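October 25, 2020

Paste adhesion, continued. Third sheet of this notebook on the subject; the earlier ones are under June.

Purpose: settle the wheat starch paste recipe for the Skumetti ledger before the spine linings go on. The June batch (Pudham flour, cooked thin) let go at the head of two test boards after flexing. Marthinus Msimang thinks the flour was at fault. I think it was undercooked. Both can be tested with the same strips.

Method. Starch soaked overnight in deionised water, poured off, topped up, cooked on low heat with constant stirring until translucent, then held there. Batch A held for the short time given in the Fung handout. Batch B held until it fell off the spatula in a sheet. Both cooled under film and pushed through the hair sieve twice. No preservative in either. Thinned to single cream with cold water, added a little at a time. 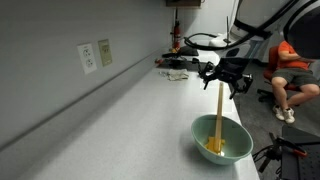
Strips cut from the same roll of Fenia lining paper, grain long, pasted to undyed cotton and to offcuts of the old calf. Pressed between blotters under the flat weights, blotters changed once early and once before leaving. Flex test on the small jig, counted to first visible lift at either end:

| Batch | Support | Flexes to first lift |
|---|---|---|
| A | cotton | 108 |
| A | calf | 60 |
| B | cotton | 1,908 |
| B | calf | 1,482 |

One strip per line, so the numbers mean little by themselves, but the gap between A and B is too wide to put down to brushing out. Both batches came from the same bag of starch. The Pudham flour may still be poor; it has not been cleared by this.

Calf is worse than cotton in both. The offcuts have some red rot on the flesh side and I only brushed them down. Next set should be consolidated first on half the strips, and the other half left as they are for comparison.

Notes on the paste itself:

- B was stiffer after cooling and took much longer to sieve. Second pass went through easily.
- A had small translucent lumps that did not break down. Discarded those, which will have changed the solids slightly. Should have weighed them.
- Tap water on the brush leaves a faint tide line on the calf. Deionised only from now on, including for rinsing.
- The film must touch the surface of the paste, otherwise a skin forms and ends up in the sieve.

Marthinus asks whether a methyl cellulose mix would give more open time on the long spine. Probably, but I don't want a second variable yet. He can run a side set with the cotton if he writes it up on his own sheet.

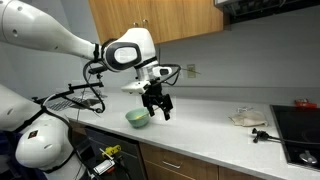

*Green bowl on the countertop, yellow item inside.*

To do before the next cook:

1. Write the longer holding time on the recipe card and strike out the old one.
2. Cut ten strips per line, all from one end of the roll.
3. Consolidate half the calf offcuts and let them dry fully.
4. Recheck the jig stop. It was loose when I finished the last cotton strip, and I am not sure when it worked free.

If the stop slipped during B on cotton, that figure reads high. The calf strips were run first and should be sound. Ledger stays in its box until the repeat set is done.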